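Jan 31, 2021

Thread time. I spent the whole morning thinking about one table, so now you get to think about it too.

**1/** It's the big pale one from the Borari clearance sale. I paid way too much for delivery and I'd do it again. A light tabletop makes a dark room feel so much bigger!

**2/** The downside of a light tabletop is that it shows every single thing you do to it. Coffee rings, pen, crumbs, turmeric (oh, the turmeric in December...). So I keep the middle of mine as clear as I can and wipe it way more than a normal person would. 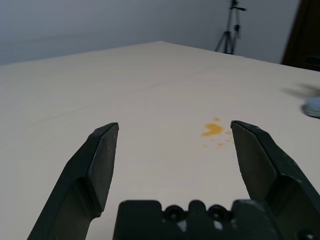
*Photo: Jhosep Escobar*

**3/** Cream-white, lots of elbow room. I love it like this and it never lasts past breakfast.

**4/** OK so, spills. My old method was to grab whatever was closest and scrub in big circles, which just gives you a bigger sticky patch. Sugary stuff is the worst for it — you think you got it all and then your sleeve sticks at lunch.

**5/** What I do now: lay the cloth down flat on the puddle, let it sit, lift straight up. Then fold to a clean side and go after the little drops, working from the outside in. Warm water and a tiny bit of dish soap at the end, then dry.

**6/** And use a real towel! Terry cloth soaks up so much more than those thin wipes. I bought a pack from Cendetti with up to 31 washes in them, according to the label, and mine are still going.

**7/** An orangey-yellow puddle with drops all over the place, a second one farther across, and a light blue towel all bunched up by it. Start with the bigger one, always. The splatter can wait a minute.
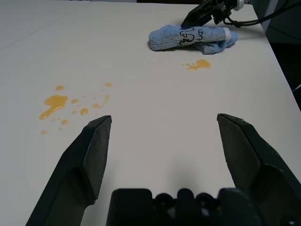 Taipe: cold water first for anything with juice in it, then the soap. Warm went tacky on me every time.

**8/** Ooh, OK, I'm trying cold first next time. I do still want warm for honey though — cold just pushes it around in a lump.

**9/** Next thread is grout. I have 2 brushes and a lot of opinions.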